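Tornen Scene Pack for Two-Arm Manipulation
Product page - Simulation assets and evaluation
Release 2, updated 3 January 2024

Overview
Tornen is a set of simulated indoor rooms for training and testing two-arm robot policies. It was built to measure how much a policy depends on the look of the room. Wall, floor and surface textures are drawn independently of the task, so a desk task can be run in front of plain brick, patterned tile or framed art with no change to the geometry of the task itself.

Contents
- 12 base rooms, each with 100 texture sets
- Robot model with two arms and parallel grippers
- Head-view and wrist-view cameras
- Episode logger, 30 Hz
- Clodanari baseline policy, weights and config

Method
Each policy is trained on one texture set per room, then on all sets, with the same number of episodes. Start poses and object poses are held fixed between the two runs. Success is scored from simulator state, with no manual review. In our runs the single-set policy lost around 30 points of success rate on unseen textures. Most failures were in the reach phase - the gripper closed short of the object or beside it. 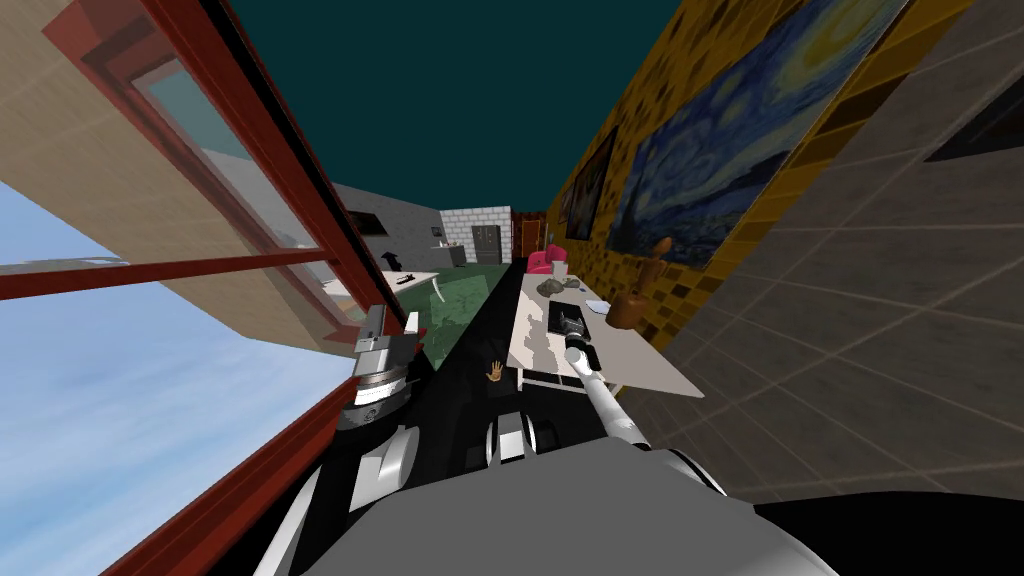

Head view, long room with desk. Simulated render.

Requirements and limits
Rendering needs a GPU with ray tracing support. Soft objects are not modeled. Textures are not matched to real materials, and results should not be read as a forecast of performance on hardware.

Related items
Sarnano object set (sold separately)
Guerreiro evaluation server, next build due in March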